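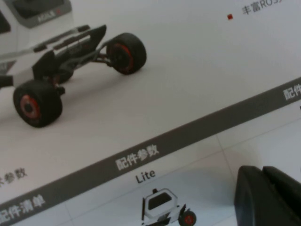 I keep having the same argument with people about wrist cameras, so I'm going to have it here once and then just send everybody the link.

The Ornent paper came out in April, and the number everyone quotes from it is the success rate. Fine, it's a good number! But the part I love is tucked away in the appendix, where they took 605 short episodes and retrained the policy with the overhead camera switched off. Wrist view only. On flat stuff (flyers, spec sheets, folded leaflets) it lost 4 points. On upright objects it lost 30. Same arm, same training recipe, and a completely different story depending on what's under the gripper.

People read that and say "see, you need the overhead view." I read it and think we've been averaging together two problems that don't belong in one average. A sheet of paper seen from the wrist is mostly print. You get a heading band running off at a slant, half a table, a big product picture with its top missing, and your own finger blurry in the corner. That's plenty if the job is to find out which way the paper is turned, and I'd bet the slanted band is doing most of the work. A cup gives you nothing like that.

My gripe is with how we report this. Mistinum does the same thing, one big average over 20 tasks, and so does the Kanaujia follow-up, which I otherwise liked a lot. Would it kill us to split the table by object type?

I tried a small version at Farkby with our own data and got the same lopsided shape, only noisier. I haven't written it up yet, and I probably should before I complain any more about other people's tables.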